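Jemside Household Textiles Study
Progress report to the funder, second reporting period
17 November 2018

1. Status

Work package 2 (folding and sorting on beds) is under way in the Grananham bedroom. The period was spent on pile fabrics, which were moved up from the third period at the funder's request. The bedding stays on during sessions, so garments are sorted against a printed ground.

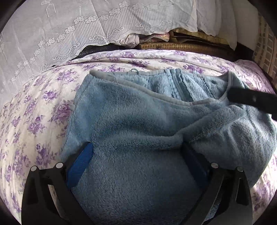
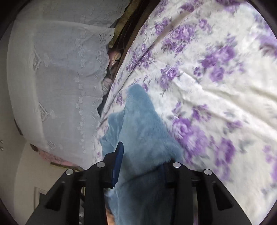 Figures 1 and 2. Blue fleece on the rose-print bedding, Grananham bedroom.

2. Work completed

The schedule of items now stands at 64 entries, of which 41 have been through the full sequence: lay out, find the collar, close fastenings, fold, stack. Flat cottons and knits are finished. Fleece and plush are in progress.

The zippered fleece in Figure 1 is entered as a garment with a bound collar. The collar edge is smoother than the pile and is used as the starting point for laying out. A loose loop of blue thread at the collar has been noted on the condition sheet. It does not affect folding and will not be trimmed before the item is closed out.

3. Findings to date

Fleece takes longer to lay out than any other class tested. The pile holds to itself when the garment is bunched, and sleeves have to be pulled clear one at a time. Folding in thirds gives a stack that slides. Folding in half and then rolling from the hem is more stable but uses more shelf depth.

The print on the bedding has caused no difficulty with plain-colored items. Small patterned items are harder to pick out, particularly where they sit between layers. Figure 2 shows a striped piece lodged with pink and mauve fabric in the gap between the embroidered cloth and the floral sheet. The procedure now calls for gaps of this kind to be cleared before sorting starts.

4. Budget

Spending is within plan. Shelf liners and storage bags from Sornura came to 400 against a line of 3000 for consumables. No transfer between lines is requested.

5. Issues

The Hallgrímsson shelving is not deep enough for rolled fleece. Either the fold is changed or the top shelf is kept for pile fabrics only. The second option is preferred and carries no cost.

6. Next period

Complete the remaining fleece and plush entries. Begin bed linen, starting with embroidered pieces. Issue the revised folding sheet for comment. The final report remains due in May.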